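This site uses cookies to improve your experience. By continuing to browse you accept our cookie policy.

Print this thread | E-mail this to a friend

Right, several of you have asked how we're getting on with the equipment budget at Odville, so I've made a pot of tea and I'm going to try to put it all in one thread (it'll be a long one, sorry, you know what I'm like!)

1/ The short version is that we already have the arm, and the arm was the easy bit to cost. What I'm planning for now is everything that goes round it: tools for the end, things to fix to the table, spares, and somebody's time to set it all up.

2/ When I first wrote the plan back in February I put down one line that said "accessories, 200" and felt very pleased with myself. Byung-chul Um read it over my shoulder and laughed until he had to sit down. He was right, bless him.

3/ The line now says 2,000, and I've split it in two. Half of it, so 1,000, is for end tools and the brackets to hold them. The rest is for the table, spare bolts, cables and the boring bits that always seem to run out on a busy afternoon.

4/ If you only take one thing from my ramblings, please ask every supplier what the mounting costs as well as the tool! I had a lovely quote from Havamine for the tool itself and then found the bracket was on a separate page, with its own delivery charge. Belidano put everything on one sheet, which I found much kinder on the eyes.
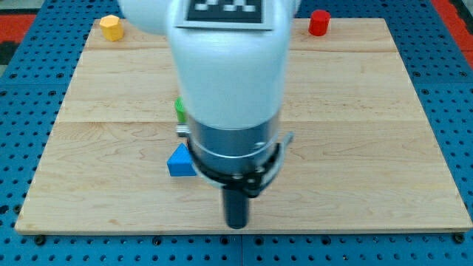

Arm over the maple-coloured board, with the coloured blocks set out on top.

5/ The board and blocks are my favourite purchase of the lot, and they cost next to nothing compared with everything else on the list. A few simple shapes in good strong colours will give you weeks of useful work, and you can carry the whole lot under one arm when you need the table for something else.

6/ Do budget for a proper table, though. I tried to save money there in my first draft and Jasmina Stojanovska talked me out of it, very patiently, over what must have been 2 whole lunch breaks. A surface with a regular grid of holes means you can bolt a board down, take it off again and know where it goes back. I'm a convert now and will bore anyone who stands still.

7/ Still undecided: whether to take Kurup's service plan or keep that money back for repairs as they come up. I lean towards the plan, mostly for my own peace of mind, but Byung-chul thinks we'd be better off with a second set of end tools on the shelf. If you've had either arrangement for a year or more I'd dearly love to hear how it went.

8/ Somebody asked about training. Yes, put it in, and put it in as hours as well as money! I left it out completely the first time round and then had to go back, cap in hand, and ask for it separately.

9/ I'll share the spreadsheet once I've tidied up the column headings (one of them currently just says "hmm"). Shout if you'd like it sent over and I'll add you to my list.

Sign up to our newsletter for the best threads in your inbox. You can unsubscribe at any time.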